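Chapter 10
Corrections in Political News

Learning objectives
After studying this chapter, you should be able to:
Distinguish a correction from a clarification, an update and a retraction.
Identify who is responsible for a false statement made during a live interview.
Calculate a correction rate and state its limits.

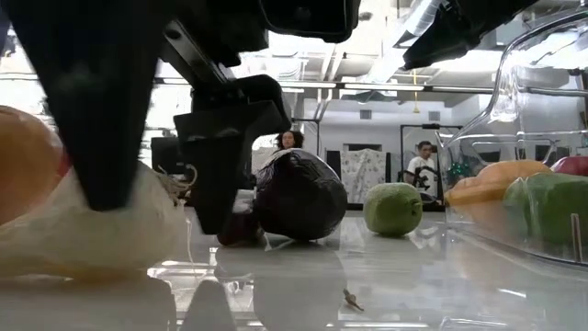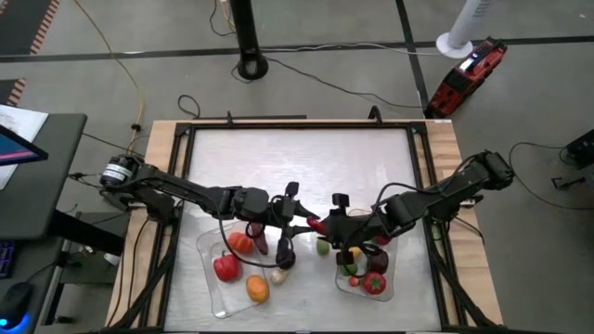 Figures 10.1 and 10.2 Black grippers over a white work surface

10.1 The scope of the term

A correction is a published notice that a factual statement in an earlier item was wrong, together with the accurate statement. Four elements are usually required: the location of the error, the error itself, the accurate fact, and the date of the change. A notice that omits the error – "this article has been revised" – does not meet the definition used in this book and is classed as an update.

A clarification applies when each statement in an item is accurate but the item as a whole could mislead. A retraction withdraws the central claim of an item. Retractions are rare in political reporting, where most items contain several claims of unequal weight.

10.2 Reported speech

Political news consists largely of reported speech, and two separate questions arise. The first is whether the speaker was quoted accurately. The second is whether the statement quoted was true. A newsroom that quotes a false statement accurately has made no error under a narrow policy. Under a broad policy, the item is incomplete until the false statement has been checked and labeled.

Live interviews complicate the matter. The host may lack the information needed to respond, and the audience for a later notice is often smaller than the audience for the broadcast.

10.3 Measuring corrections

The correction rate is the number of corrected items divided by the number of items published. Suppose the Storkdale city desk publishes 200 items on a mayoral race in March and corrects 10 of them. The rate is 5 percent. The Novent desk publishes 100 items and corrects none. It does not follow that the Novent desk is more accurate. A low rate may reflect careful editing, or it may reflect a desk that does not review complaints.

Time to correction is reported separately, in hours, and is measured from first publication. Section 10.4 applies both measures to a sample of 30 election items.

Key terms: correction, clarification, update, retraction, correction rate, time to correction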